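Procuro músicos de sopro para um projeto de verão (e um ou uma percussionista com paciência)

Olá! Chamo-me Vandana Pathak, toco fagote há mais tempo do que gosto de admitir e dirijo o Ensemble Vastel, um grupo de sopros que ensaia, discute e come muito bolo. Estamos a preparar a nossa residência de julho e faltam-me pessoas. Se tocas um instrumento de sopro e gostas de música que ainda ninguém gravou, continua a ler, por favor.

O que vamos fazer: uma semana inteira de trabalho à volta de uma peça nova do Zlatko Jurić, que se chama "Nurnorness" (ele recusa-se a explicar o título, já tentei com vinho e já tentei sem vinho). É uma suíte para sopros e percussão em 6 andamentos, uns muito curtos, outros nem por isso, e o quarto tem uma passagem para trompa e clarinete baixo que me deixou arrepiada logo na primeira leitura. O Zlatko vai estar connosco a semana toda e quer mexer na partitura com quem a toca. Isto significa que vais receber páginas novas ao pequeno-almoço, e que algumas delas vão voltar à versão antiga antes do jantar. Se isso te irrita, percebo perfeitamente, mas então talvez esta semana não seja para ti.

Quem me falta neste momento:

Um oboé que dobre corne inglês
Um clarinete baixo
Duas trompas
Um contrafagote (sim, eu sei, mas não custa sonhar)
Percussão, uma pessoa, com marimba e uma mesa cheia de coisas pequenas

Não peço diplomas. Temos gente formada em conservatório e temos a Sarla Mishra, que aprendeu flauta numa banda filarmónica e lê à primeira vista melhor do que todos nós juntos. O que peço é que prepares a tua parte antes de chegares, que chegues a horas e que saibas ouvir quem está ao teu lado. Há compassos irregulares com fartura, por isso convém ter alguma experiência de música de câmara, de preferência em grupos sem maestro no sentido clássico. Eu dou entradas quando é preciso e de resto toco. 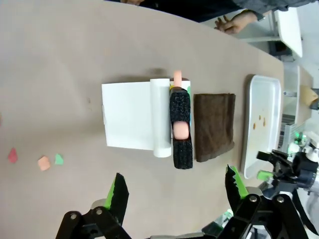 Foto: Nisha Rajput / Ensemble Vastel

Agora a parte prática, que é sempre a que me perguntam primeiro. Ensaiamos das 10h às 13h em conjunto e das 15h às 17h30 por naipes. As noites são livres, com exceção da noite do ensaio aberto, em que tocamos às 21h para quem quiser aparecer. O concerto final encerra a semana e vai ser gravado pela Hestatix, uma editora pequenina com quem já fizemos dois discos e que trata o som dos sopros com um carinho raro!

Quanto a dinheiro: cada músico recebe 1,000 euros pela semana, ensaios, concerto e gravação incluídos. O alojamento e o almoço são por nossa conta. Para as viagens temos um fundo comum de 2,000 euros, que dividimos conforme a distância de cada um, e por isso peço que me digas logo de onde vens. Quem traz instrumentos grandes fala comigo à parte e arranjamos solução (a marimba já está no local, respira fundo).

Para te candidatares, manda-nos uma mensagem pela página de contactos com estas coisas:

Duas ou três linhas sobre ti, sem currículo em quatro páginas
Uma gravação de 3 minutos, no máximo, feita com o telemóvel se for o caso, com alguma coisa que gostes mesmo de tocar
Os instrumentos que podes trazer, incluindo os que dobras

Quem ouve as gravações sou eu e a Seema Sisodia, a nossa primeira clarinetista, e ouvimos tudo até ao fim. Se ficarmos na dúvida, ligamos-te para conversar um bocado e talvez te mandemos uma página da suíte para experimentares. Respondemos a toda a gente, também a quem fica de fora, embora às vezes demoremos um bocadinho.

Mais uma coisa: além da peça do Zlatko, vamos ler as "Danças de Tyagi", uma coleção de miniaturas para quinteto que a Sarla escreveu e que guardou na gaveta durante anos. Não entram no concerto, são só para nós, ao fim da tarde e com as janelas abertas. Quem quiser trazer música própria ou arranjos para experimentar é muito bem-vindo, desde que traga as partes já impressas e com viragens de página que um ser humano consiga fazer.

Se tiveres dúvidas, escreve à vontade, mesmo que ainda não saibas se podes vir. E se conheceres alguém que toque contrafagote, diz-lhe que há bolo.

Um abraço,
Vandana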